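# Ovico two-arm sorting kit for a recycling room: is the evaluation package worth requesting?

**Posted by Plundville Facilities Desk**

Our office manages waste collection for a group of municipal buildings in Plundville. We are reviewing the Ovico tabletop kit, supplied through Clateck, as a teaching and trial unit for the sorting of light packaging. The quotation covers two arms on a shared rail, an enclosure with interchangeable wall coverings, grippers, and 12 months of remote support. The task offered for the trial is the clearing of loose bottles and wrappers into a lined wastebasket.

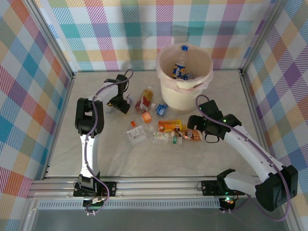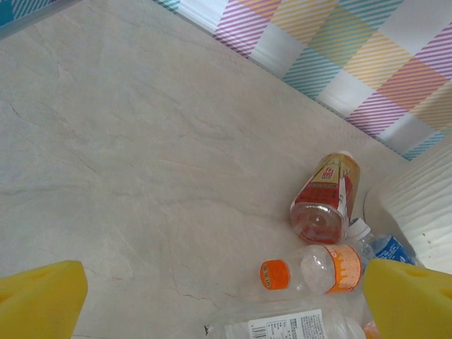
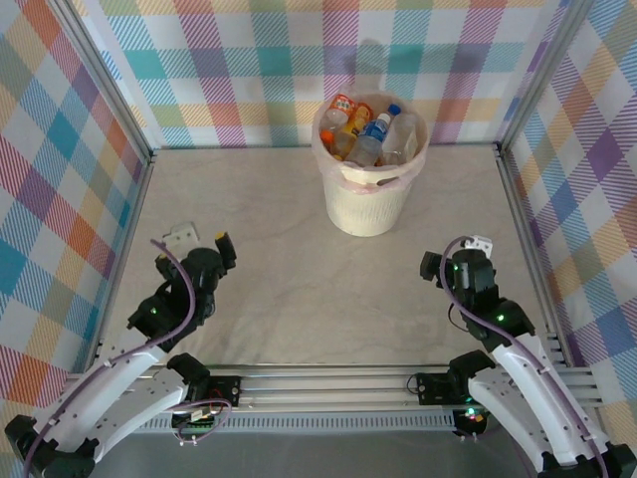
## What we would like to know

We would appreciate advice from organizations that have used the kit for a full season or longer. Our concerns are as follows:

- Whether clear bottles on a pale floor are handled reliably, or whether we should request a darker floor panel.
- Whether small items such as caps and snack wrappers should be included in an acceptance test.
- Whether the support plan is adequate for staff with no background in automation.
- Whether a patterned wall covering has any effect on results.

The quotation expires at the end of December, and our purchasing department requires a written recommendation before that time.

---

**Posted by Jeanine Van Acker**

Our training center purchased this kit in the spring and has used it for the same type of work. I will address the points in the order given.

*Clear bottles.* This was the weakest area of our own trial. A bottle with a full wraparound label was picked up far more often than a bare one. The bottles in your pictures that carry red, yellow, orange, or blue labels should be considered the easier portion of the job. I would ask Clateck to run a separate set consisting only of unlabeled containers and to report it separately. We did request the darker floor panel. It helped with clear plastic and made brown wrappers worse, so we now keep both panels and change them according to the material.

*Caps and wrappers.* Include them. The supplier's standard demonstration is scored by items placed in the basket, and a score of that kind can look very favorable if the set consists mostly of bottles. In our acceptance test we recorded 2266 attempts over the trial period. Of these, 1974 ended with the item in the basket. Most of the remainder were loose caps, flat paper labels, and wrappers that slid under the fingers. Please request the results by item type. A single overall figure will not be of much use to your purchasing department.

*Basket position.* You did not raise this, but it should be written into the test. Our arms performed well with the basket near the back wall and centered between them. When a trainee moved it toward one side, the opposite arm could no longer reach the rim with a tall bottle. A folded liner also matters. If it stands up above the rim, a bottle can catch on it. We now fold the liner down on the outside and check it at the start of each session.

*Support.* The remote service is courteous and answers within one working day. It does not cover recalibration following a collision, and that is the service a new group of operators will need most. We paid for a second visit in our first month. I recommend that you have one recalibration visit added to the quotation before it is signed.

*Cables.* Inspect the arm cables weekly. The loops need enough slack for full reach, and ours had to be retied at the elbow on one side.

I cannot comment on the wall covering, as we have only used plain gray panels.

---

**Posted by Kwiatkowski Equipment Services**

We service tabletop arms of several makes and have two clients using this kit. We agree with the previous reply in general, with two additions.

First, the pattern on the walls. One of our clients changed from plain panels to a bright check and saw a drop in performance for the first several days, until the supplier updated the software with recordings made in the new surroundings. It then returned to its former level. If you intend to change coverings, state this in writing and ask who bears the cost of the update.

Second, spare parts. Gripper fingers wear at the tips and are the part we replace most often. Please order a spare set for each arm with the original purchase. The part number on our last invoice was 1216, although you should confirm this with Clateck, as the catalog was revised during the year.

---

**Posted by gradyfm**

We only had it on loan for a week. Worked okay on bottles, slow compared with a person. Check that your table is deep enough, ours wasn't and we had to borrow one from the lunchroom.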